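ビリヤード台が物置になる問題と、ラシャの手入れを語るスレ
掲示板トップ > 道具と部屋 > テーブル・ラシャ
閲覧 1,403　スレ主：mitoriz　2021年10月13日

1　mitoriz
台のある部屋で過ごす時間がとにかく好きです！ 撞くのも好きなんですが、緑の面が目に入るだけで機嫌がよくなります。

で、毎回同じ悩みに戻ってきます。台って広くて平らで腰の高さにあって、つい物を置いてしまうんですよね。ケーブル、布、袋もの、飲み物。ちょっと置くだけのつもりが、気がつくと球のあいだに物が並んでる。撞く前にまず発掘作業です。しかもそれが嫌かというと、球の色と雑多な物が混ざってる眺めも少し好きだったりして、なおさら片づかない。

台はラシャを張り替えて6年目。Gralvilleの中古家具屋から来た台で、張ってあるのはIrknessの起毛タイプです。みなさんの片づけの順番、ブラシのかけ方、やめたほうがいいこと、なんでも聞かせてください。うちの台の上はだいたいこういう感じで使われてます。

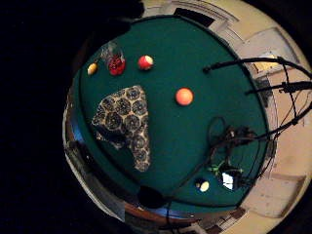

とりあえず最初の質問。ラシャのブラシは、どの向きにかければいいですか？

2　kado_pocket
ヘッド側からフット側へ、一方向だけです。往復はさせません。起毛のラシャは毛の向きがあるので、逆に動かすと毛が立って球の転がりが変わります。レールの上面も同じ要領で、最後にクッションの下の隙間をブラシの角でなぞるとチョークの粉がびっくりするほど出ますよ。

3　sencha9
台のスレだ、うれしい！
うちは片づけの順番を決めてからすごく楽になりました。まず球を全部トレーに戻す。次に布もの、そのあとケーブル類、最後に小物。球を先にどけておくと、物を取るときに肘で転がしてしまう心配がないんです。

4　hirune_bank
>>3
うちは逆で、球は最後です。先に物をどけたほうが早いですよ。球なんて手で端に寄せておけばいいし、トレーに戻すと「片づけた感」が出てしまって、ケーブルがそのまま残るんですよね。経験者は語る、です。

5　sencha9
>>4
その「片づけた感」、すごくわかる……。でもケーブルを引っぱったときに球が当たってカチンと鳴るのがどうしても苦手なんです。あの音、心臓に悪くないですか？

6　hirune_bank
>>5
球はあのくらいで傷みませんよ、撞くときはもっと強くぶつけてるんだから（笑）
気にするならケーブルのほうです。引っぱらないで、持ち上げる。コネクタの角がラシャに引っかかると、糸が一本つーっと出てきて、あれは本当に悲しい。

7　mitoriz
わあ、もうこんなに！ ありがとうございます。
「引っぱらないで持ち上げる」は今日から守ります。ケーブルは塊ごと両手ですくう感じでやってみたら、ほどくのも台の外でできて気持ちがいいです。

つづけて飲み物やボトルの話もしたいです。台の上にボトルを立てる派、立てない派、どっちもいると思うんですが、私は正直ゆるいほうで、キャップがあるなら短い時間は許してしまいます。

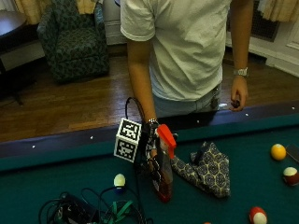 キャップつきのボトルと、くしゃっとした柄の布。

8　kado_pocket
>>7
台が好きだからこそ言わせてください。液体は中身が何でも台に載せない、で統一したほうが楽です。キャップが閉まっているかどうかを毎回考えるのが面倒じゃないですか？ サイドテーブルを一つ置けば全部解決します。うちは300円で譲ってもらった丸椅子を横に置いていて、飲み物は全部そこ。見た目もけっこうかわいいです！

9　oboro_side
私はボトルくらい平気だと思う派です。床が水平で、台も水平で（そもそも水平を出してあるんだから、家の中でいちばん倒れにくい場所ですよ）、口が閉まるなら何も起きません。
それよりチョークをラシャの上に直接置く人のほうが気になる。青い跡、ブラシでも残ります。

10　kado_pocket
>>9
水平なのは認めます（笑）でも結露があるでしょう。冷えたボトルの底って輪っかになるんですよ。起毛だと輪の形に毛が寝て、乾いてもそこだけ光の当たり方が違って見える。一回やると一生目がいきます。

11　oboro_side
>>10
あー、結露は考えてなかった。常温のものしか飲まないもので……。じゃあ「冷たいものは載せない」までは譲ります。常温は譲りません！

12　futon_rail
横からですみません、結露の輪っかは直せることがありますよ。固く絞った白い布でその部分を軽く押さえて、乾いたら毛の向きにブラシ。こすらないのがコツです。色つきの布は色が移ることがあるので白で。うちはこれで二つ消しました。三つめは消えなかったので、今は球を置いてごまかしてます。

13　mitoriz
>>12
球でごまかす、最高です！ その手がありましたか。

布といえば、台の上に置きっぱなしの柄の布、これがなかなか便利で。球をちょっと拭いたり、手についた粉を落としたり。ただ、気がつくといつも違う場所に丸まってます。広げて置いたはずなのに、次に見るとくしゃくしゃ。球も散らばったままが多いです。散らばってる台って、今にも何か始まりそうで好きなんですよね。 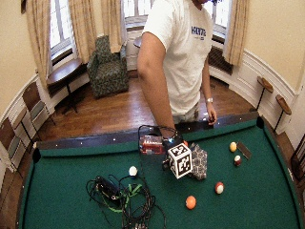 14　yuzu_diamond
球を拭く布と手を拭く布は分けたほうがいいと思います。手の脂が球に移ると、そこにチョークがくっついてくすむんです。うちは球用がマイクロファイバー、手用がタオルで、掛けるフックも台の左右で分けています。拭いたあとの球ってつやつやで、しばらく眺めてしまいませんか？ 特に黄色と橙。

15　mitoriz
>>14
眺めます！！ 橙の球がいちばん好きです。緑の上の橙は反則だと思ってます。
布、分けます。フックを左右で分けるのは賢い。

16　hirune_bank
布は一枚でいいですよ。二枚にすると、二枚とも台の上に置きっぱなしになる（笑）
一枚を毎週洗う。それで十分きれいです。

17　yuzu_diamond
>>16
それも一理あります……が、私は毎週洗わない自信があるので二枚です。ちなみに柔軟剤は使わないほうがいいです。繊維に膜が残って、球がぬるっとします。

18　piyo_cushion
初めて書き込みます。掃除機の話をしてもいいですか？ Dagdagのハンディを買ったので、ラシャの粉を全部吸いたくてうずうずしているのですが、旧い本には「掃除機は禁止」と書いてあって、店の人には「弱ならいい」と言われました。

19　futon_rail
>>18
弱で、毛先のやわらかいブラシノズルを付けて、押しつけずに浮かせ気味なら大丈夫です。ポケットの周りとクッションの際だけ吸って、真ん中はブラシで寄せるのが私のやり方。際はブラシだけだと粉が溜まる一方なので、掃除機がある人はぜひ！ 吸ったあとの緑、明るくなりますよ。

20　kado_pocket
>>19
私は掃除機は使いません。吸う力でラシャがスレートから浮くのを一度見てしまったので。古い張りだと特に危ないです。ブラシと、ダストパンと、根気。

21　futon_rail
>>20
浮いたのは強で吸ったからでは？ 弱で何年もやってますが、うちは浮いたことがないです。接着の状態にもよると思うので、piyoさんはまず角の目立たないところで試してみてください。

22　piyo_cushion
ありがとうございます！ 角だけ、弱で試しました。ポケットの縁から青い粉がどっさりで、ひとりで声が出ました。楽しいですねこれ。真ん中はブラシにしておきます。Lukness の馬毛ブラシを注文しました。

23　sencha9
>>22
馬毛いいですよ！ ナイロンより音が静かで、夜でもかけられます。しゃっ、しゃっ、という音が落ち着くんです。

24　oboro_side
ブラシの話で一つ。レールに埋まってる白い点（ダイヤモンド、ポイント）の周りも忘れずに。木と点の境目に粉が入ると白がくすみます。乾いた綿棒でくるっと一周。これをやると台の顔がしゃきっとする。地味な作業なんですが大好きで、音楽をかけながらやってます。

25　mitoriz
>>24
やりました！ うちのも点のまわりがうっすら青くなってました。くすみが取れると、狙うときの目印としても見やすい。

ここまでの話を聞いて、自分なりの順番を組んでみました。球をトレーへ（senchaさん式を採用、hiruneさんごめんなさい）。ケーブルはすくって床のかごへ。布は畳んでフックへ。そのあとブラシを一方向に、際だけ綿棒とブラシの角。ここまでで一曲か二曲ぶんです。
難しいのは布の扱いで、つい台の真ん中あたりで畳もうとして、手を離すとまた山になってしまう。
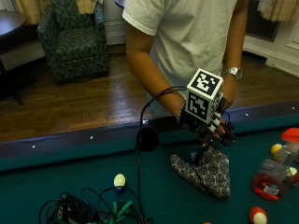

で、畳むのはやめて、まず角をつまんで台の外まで持っていき、軽く振ってから畳むことにしました。台の上で振ると粉がまた落ちるので、これは外でやるのが大事でした。ラシャの上で布をずるずる引きずらないのも気をつけてます。引きずると毛が変な方向に倒れて、せっかくのブラシがやり直しになります。

26　hirune_bank
>>25
球を先にされたのは悔しいけど、順番としてはきれいです（笑）
布を外で振るのは賛成。うちはベランダでやってます。

27　yuzu_diamond
畳むより丸めて筒にしたほうが、台の下の棚に立てて入れられて楽ですよ。柄の布だと筒にしても柄が見えて楽しいし。

28　mitoriz
>>27
筒！ かわいい！ やってみます。

29　kado_pocket
カバーの話がまだ出てないですね。片づけたら必ずカバーをかけてください。ほこりもそうですが、日光で色が抜けます。窓側だけ薄くなった台を見たことがありますが、もったいなくて。

30　oboro_side
>>29
カバーは賛成しかねる……。かけた瞬間に「上に物を置いていい面」になるんですよ。うちはカバーをかけていた時期がいちばん散らかってました。緑が見えていたほうが、置くときにちょっとためらう。日光はカーテンで防げます。

31　sencha9
>>30
わかります、カバーは完全に机です。
でもうちには猫がいるので、カバーなしは無理なんです。爪が怖くて。

32　kado_pocket
>>31
猫がいる家はカバー一択ですね。起毛に爪は一発です。
>>30
カーテンで済むならそれでもいいです。うちの部屋は窓が大きくて。

33　piyo_cushion
ブラシ届きました！ さっそくヘッドからフットへ、一方向で。同じ台とは思えないくらい緑がそろって見えて、端から端までしゃがんで眺めてしまいました。撞いてみたら、ゆっくりの球がすっと伸びる気がします。気のせいかもしれませんが、楽しいです。

34　futon_rail
>>33
おめでとうございます！ 気のせいでも楽しければ勝ちです。ゆっくりの球は粉の影響を受けやすいので、差は感じやすいと思いますよ。
ブラシ自体にも粉が溜まるので、使ったら柄を軽く叩いて落としてください。これも台から離れたところで。

35　mitoriz
みなさん本当にありがとうございます。4月に張り替えの見積もりを取るつもりでしたが、もう少しこのラシャと付き合いたくなりました。前に別のスレの376番で、起毛から梳毛に替えたら球が速くなりすぎて戸惑ったという話を読んだんですが、替えた方いますか？ 今の重めの転がりが好きなので迷ってます。

36　oboro_side
>>35
替えました。速いです。最初の一か月は全部オーバーしました。そのかわりブラシはかなり楽で、毛の向きをほぼ気にしなくていい。重い転がりが好きなら起毛のままでいいと思います。

37　hirune_bank
私は梳毛推し！ 布もケーブルも引っかかりにくいし、台に物を置いてしまう人にはむしろ向いてますよ。

38　kado_pocket
>>37
そこは物を置かない方向でお願いします（笑）

39　mitoriz
>>38
善処します。サイドテーブル用の丸椅子、今度探してきますね。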